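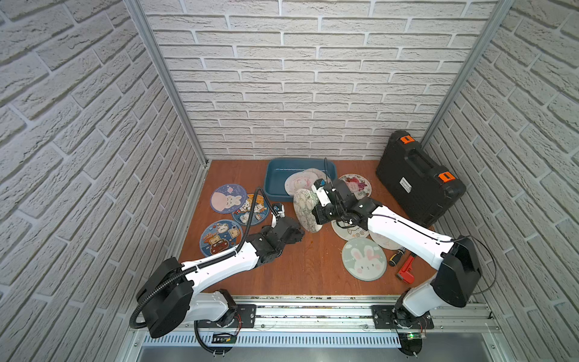

Coaster task in the Flimside cell, right gripper holding a flowered coaster by the blue tray.

# Flimside Coasters

Last updated: April

Thanks for stopping by! Flimside is our two-arm tabletop set, 540 episodes of round coasters being picked up and put into a shallow tray, and before you train on it we'd love you to read the part below (it cost us a good few evenings).

## Known fault: late release, right arm

In 107 episodes the right gripper got its open command and stayed shut a little too long, so the arm began its retreat with the coaster still in its fingers. Usually the coaster dropped short of the tray. In 6 of them it caught the tray rim and the arm went into a protective stop, and we've left those in, ending at the stop.

We traced it to a dropped message in Usta, our gripper driver, and the left arm never showed it. Affected episodes carry `late_release: true`. Please filter them out if you want clean placing, or keep them if you study failures, as our friends at Wandeo do!

If you run Usta on your own arms, do update it first, and keep your hands out of the cell until both arms are parked.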